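5. Changing Over from Manual to Assisted Picking

This section covers the change from manual picking to assisted picking at a Stukby cell. It applies to line leads, station operators and the shift planner. Mechanical installation is covered in Section 3, network settings in Section 4.

5.1 Before you start

The cell must have passed the checks in Section 3. The changeover takes 120 minutes with the line stopped. Schedule it at the end of a shift.

Assign the following roles in the Dimwood shift planner:

Cell operator: starts, pauses and clears the arm. One per cell.
Infeed operator: loads totes and handles rejected items. May cover two adjacent cells.
Line lead: approves new pick paths and signs the changeover sheet.

Note: The job title "picker" is removed from the planner when assisted mode is turned on. Hours already logged under that title stay in the record. Pay codes are not changed by the software and must be updated by the site office.

5.2 Changing the station over

1. Finish or cancel all open manual orders. The station will not switch modes with an order open.
2. Remove the manual pick cart and the floor mat from the marked area.
3. Turn the mode key to ASSIST and hand the key to the line lead.
4. At the panel, select Station > Roles and scan the badge of each assigned operator.
5. Select Paths > Load. Choose the path set that matches the rack layout.
6. Rehearse each path in the simulator (5.3).
7. Run 3 empty cycles at low speed with the cell operator at the panel.
8. Run one loaded tote. Check every item by hand.

CAUTION: Do not reach into the rack while the panel light is amber. Amber means the arm is paused and may restart. Press STOP and wait for white.

5.3 Rehearsing a path

The simulator shows the path from the wrist of the arm. Surfaces are drawn in plain gray and carry no labels. Judge clearance by the edges of the uprights and beams.

1. Open the path and select Wrist View.
2. Step forward with the arrow key until the finger enters the gap between structural members.

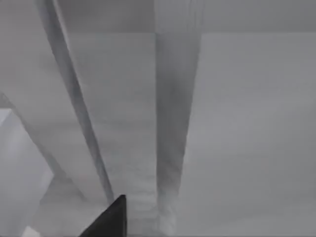 3. Check clearance on both sides before stepping again. If the panel reports less than 4 mm, select Flag. Do not edit the path at the station.
4. Step to the end of the path and select Accept or Flag.
5. The line lead reviews all flagged paths before step 7 of 5.2.

Note: Operators who picked by hand at the same rack should do the rehearsal where possible. At the Cruzado site, Lilibeth Abella and Efren Lumbao flagged paths that had passed the automatic check at bent uprights. Allow paid time for this work in the planner under Path Review.

5.4 Breaks and rotation

Panel work involves long periods of watching. Rotate cell and infeed operators every 3 hours or less. The station pauses if no badge is present, and the pause is not counted against the operator's rate.

Individual pick rates are not shown in assisted mode. The shift report gives one figure for the cell.

Revised 12/28/20. Replaces the November issue. Send corrections to Jocelyn Bañez, Technical Documents.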